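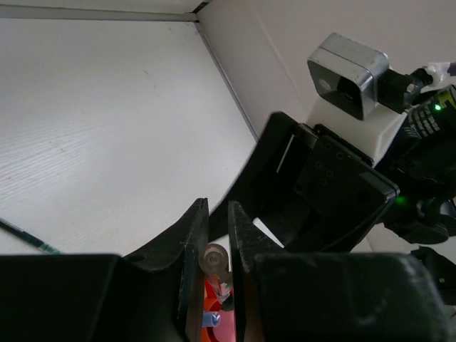

Bits and bobs on the white table, still unsorted

Saltik wrote:
Right, I need some sense talked into me. I've been clearing the craft table since breakfast and all I've managed is to push the small stuff into a heap. There's a round see-through plastic thing in there that might be a lid, another clear bit under it, something shiny in orangey red, a little blue tube sort of piece, and I could go on. The green stick over on the left has been there so long I've stopped noticing it.

I've got 24 little screw-top jars ready and waiting, but I can't decide how to split things up. By colour? By what they're made of? By what I'll use them for, which is a mystery to me at the moment? Help!

Lendudetti wrote:
Colour, every time. I did mine in January and I can still find everything. Red jar, blue jar, clear jar, off you go. Love the tabletop by the way, is that a woodgrain finish on it?

Saltik wrote:
Yes, a very faint one! It shows every speck, sadly, as you can probably tell from the photo.

Dương wrote:
I'm going to disagree about colour. It looks gorgeous on a shelf but it's hopeless when you want a lid and the lids are spread over six jars. Sort by type first — lids together, tubes together, flat bits together — and only split by colour if a jar gets too full.

Lendudetti wrote:
But how often do you go looking for "a lid"? I go looking for something red. We must make very different things, Dương.

Dương wrote:
Cards and kids' mobiles mostly, so yes, quite likely! I had 600 buttons in colour jars once and I tipped the lot out again after a fortnight.

Trovel wrote:
Can I be the miserable one and ask how much of it you'll ever use? I'd bin the odd clear bits before buying another jar. I threw out a whole biscuit tin in the spring and haven't missed a thing.

Saltik wrote:
Trovel, no! The clear round one could be a window in something. A porthole! I'm keeping it.

Trovel wrote:
This is how you end up with 145 jars. Don't say I didn't warn you.

Lendudetti wrote:
Ha, porthole is a good shout though. Keep the porthole.

Saltik wrote:
OK, I'm going with Dương's way to start, with 4 jars held back for reds and pinks as I do use those by colour (sorry, both of you). Does anyone label the lids or the sides? Mine are going in a drawer so I was thinking lids.

Dương wrote:
Lids if it's a drawer. Use masking tape, you'll change your mind by next week.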